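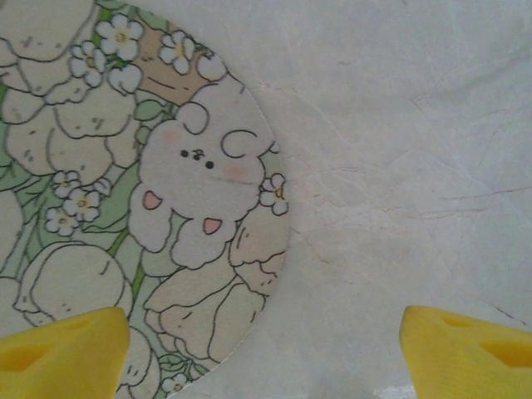 Posavasos redondo de tela estampada sobre la encimera de mármol claro.

Incidencia 496
Servicio de comedor, residencia Stusten
Categoría: menaje y superficies de apoyo
Fecha de apertura: 2 de septiembre de 2023
Estado: en seguimiento

Descripción
La unidad de planta comunica la aparición de cercos en la encimera del office tras el servicio de desayuno. Los posavasos de tela, modelo Kakakhel con motivo de conejo y flores, se entregaron en dotación de 300 unidades a los centros del grupo Gonville. Se solicita determinar si la humedad traspasa el tejido y si procede su retirada.

Actuaciones
Se revisaron dos posavasos de la misma entrega. En ambos casos se vertió agua templada sobre el anverso y se comprobó el reverso transcurridos dos minutos.

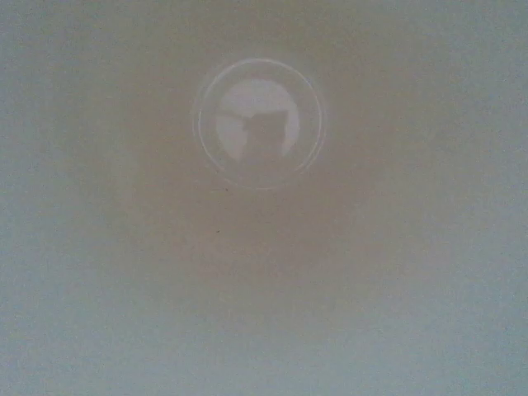 El reverso presentó humedad en las dos piezas, por lo que se descarta un defecto aislado. La encimera se limpió con paño y jabón neutro, sin productos ácidos, y los cercos se atenuaron de forma parcial. Queda pendiente la respuesta del proveedor, Treltum, sobre el tratamiento del tejido.

Medida provisional
Hasta nuevo aviso, las tazas se depositarán en bandeja de plástico y no directamente sobre el mármol. 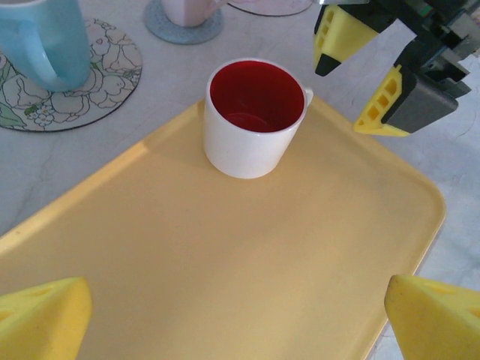 Próxima revisión
Noviembre. El centro deberá comunicar por esta misma vía cualquier cerco nuevo, con indicación de la zona afectada y del turno.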